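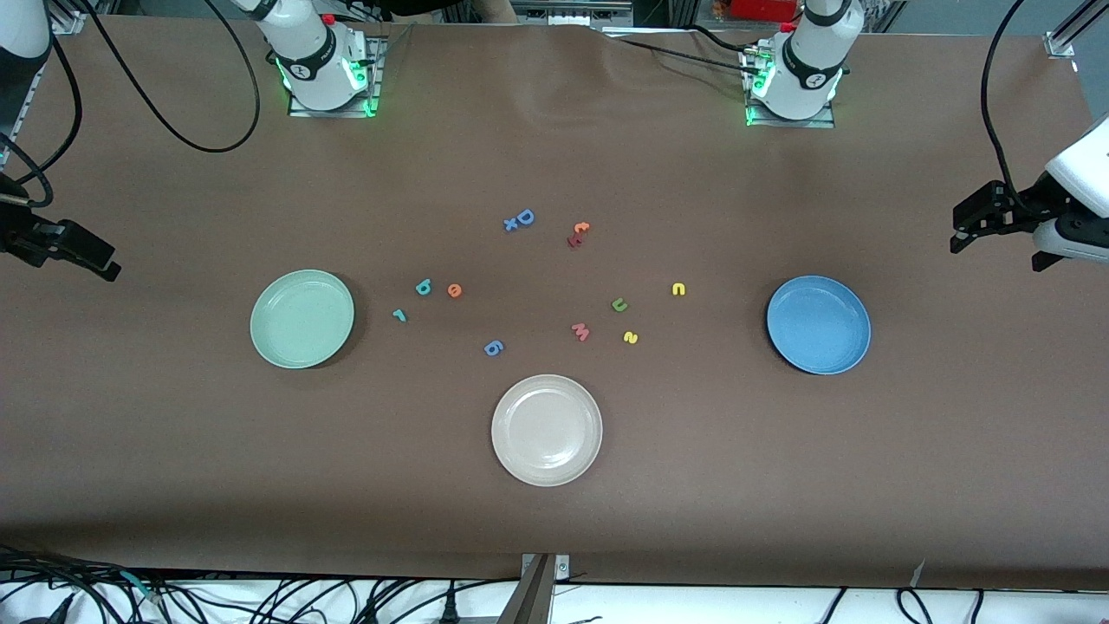

Foam letters and numbers, three plates, lots of brown paper.

27th February and I still haven't finished the spelling post I promised in January. So. Quick version, before pickup.

My daughter is six and can't stand spelling lists. Tears, pencil across the kitchen, the works. Her teacher Ms. Alvarado sends home a sheet every week and for most of the fall I did what my mom did with me, write it out five times, cover it up, write it again. Awful. For both of us.

What changed things was Caroline Rashidi from down the block (hi Caroline) telling me to drop the pencil completly. Just say the words. Say them in the car, say them on the stairs, clap the chunks. "Wed-nes-day" like a robot from a bad movie. We did a month of that and I felt like a fraud the whole time, since the sheet came back blank.

Then she spelled "because" out loud at the grocery store. To the cheese guy. Nobody asked her to.

Still stuck on: "friend", "said", anything with a silent e she doesn't think deserves to be there. Fair enough. I've been writing up a list of the words that trip her and it's at 43 now, which sounds bad but the school list for the year is 155 so I'm calling it a win.

Things I'd skip - the sticker chart. The app Erick swore by, she just liked the noises. Doing it after dinner, ever. Mornings are so much better, even ten minutes with toast.

Things I'd keep - letting her test me. She picks the hardest word she can find and I have to spell it standing on one leg. I got "rhythm" wrong last week and she told her grandma, her swim teacher and teh dentist.

Ok gotta run, shoes are missing again. Will put the full word list up when I've typed it, and Subira I haven't forgotten your banana bread tin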